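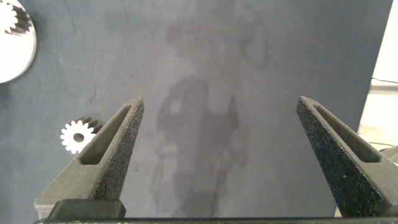

3.2 Who answered, and when

I mailed the survey to 1,162 households in Skaseck and Cundum in June, and I got 581 back, so exactly half. I was thrilled! (My last mail survey, on bus stops, did far worse.) Of those, 462 had every question filled in, and those are the ones I use from here on.

The question I cared about most was when people water their yards. I'd guessed early morning, like the town flyers tell you to, but evening won easily in both places, and Skaseck folks were the later bunch. Another 37 people wrote "whenever I remember" in the margin, which I kept as its own group. I didn't want to force them into a time slot they never picked.

One caution before the tables: the Lam side of Cundum has shared wells, so those homes may follow a neighbor's schedule. I run the numbers with and without them in Section 3.3.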